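Bundier melden sich mit neuer EP zurück

Das Quartett Bundier hat nach längerer Pause wieder eine Platte fertig. »Aryee« heißt die EP, sie enthält fünf Stücke und erscheint beim Kleinlabel Belier als Vinyl in einer Auflage von 584 Exemplaren, dazu als Download. Eine CD ist nicht geplant. Die Band hatte sich zuletzt nur noch mit einer Single zu Wort gemeldet, die im April kostenlos ins Netz gestellt wurde und auf der EP nicht vertreten ist.

Aufgenommen wurde in zwei Etappen. Schlagzeug und Bass entstanden live in einem Raum, Gitarren und Gesang kamen später dazu. Selorm Boateng, der bei Bundier singt und die zweite Gitarre spielt, hat die Platte mit Bassistin Mansa Amoah selbst abgemischt. Gegenüber dem Debüt sind die Stücke kürzer und deutlich schneller geworden. Nur der Schlusstitel geht über vier Minuten und endet in einer langen Rückkopplung, die auf der Vinylfassung in die Auslaufrille läuft.

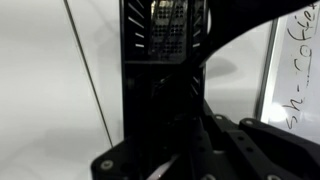
Adwoa Tetteh hält gerade diesen Schluss für das Beste, was die Band bisher aufgenommen hat, und wünscht sich, dass er auf der Bühne nicht gekürzt wird. Der Rest der EP sei ihr stellenweise zu glatt gemischt, vor allem beim Gesang, der auf den alten Demos viel tiefer im Lärm gesteckt habe.

Tatsächlich ist der Gesang diesmal gut zu verstehen. Boateng brüllt weniger und spricht mehr, im zweiten Stück sogar über weite Strecken ohne Gitarren. Die Texte sind durchweg auf Deutsch und liegen der Platte als gefaltetes Blatt bei. Am Schlagzeug sitzt weiterhin Nii Akpalu. Neu ist Selorm Agbeko an der Leadgitarre, der vorher bei Arkell gespielt hat. Arkell bestehen nach Angaben des Labels weiter, suchen aber noch Ersatz.

Für die Band ist es der erste Besetzungswechsel seit der Gründung. Agbeko war an drei der fünf Stücke schon beim Schreiben beteiligt, die beiden übrigen stammen aus der Zeit davor und wurden für die EP neu arrangiert. Wer die frühen Konzerte besucht hat, wird das Riff im Eröffnungsstück wiedererkennen – damals lief es noch in halbem Tempo und ohne Titel.
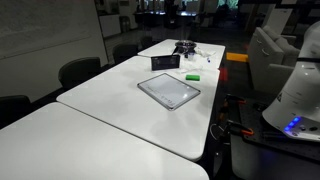
Weiße Tische, darauf ein Tablet und eine Metallschüssel.

Den Vorverkauf wickelt Belier ohne Zwischenhändler ab. Bis Redaktionsschluss waren beim Label 1.363 Bestellungen eingegangen, Vinyl und Downloads zusammengerechnet. Die Schallplatte ist damit vergriffen. Eine zweite Pressung soll es geben, allerdings in schlichter Hülle und ohne das bedruckte Textblatt. Wer bereits bezahlt hat, bekommt ein Exemplar der ersten Auflage; der Versand beginnt, sobald das Presswerk geliefert hat.
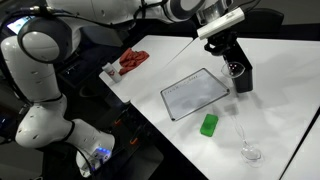 Auch das Debüt wird bei dieser Gelegenheit wieder aufgelegt. Es war seit Jahren nur gebraucht zu bekommen, oft zu Preisen, über die sich die Band selbst mehrfach geärgert hat. Die Neuauflage umfasst 1.000 Stück, das Mastering wurde nicht verändert. Im Handel soll sie so viel kosten wie damals.

Konzerte sind für den Herbst angekündigt, zunächst in kleinen Clubs. Die genauen Termine stehen noch nicht fest, weil zwei Veranstalter ihre Zusage offen gelassen haben. Fest eingeplant ist, dass »Aryee« am Stück gespielt wird, danach folgt älteres Material. Als Vorgruppe waren Arkell im Gespräch, was von deren Gitarristensuche abhängt. Karten wird es vorab über das Label und an der Abendkasse geben.

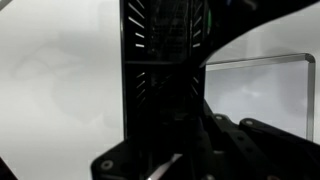
Schwarze Säule mit schrägen Schlitzen auf beiden Seiten.

Bundier: »Aryee«, EP, fünf Titel, Belier. Vinyl (Erstauflage vergriffen) und Download.

Zuletzt aktualisiert: August 2019

Diese Website verwendet Cookies. Mit der weiteren Nutzung der Seite stimmen Sie dem zu. Mehr erfahren | Einverstanden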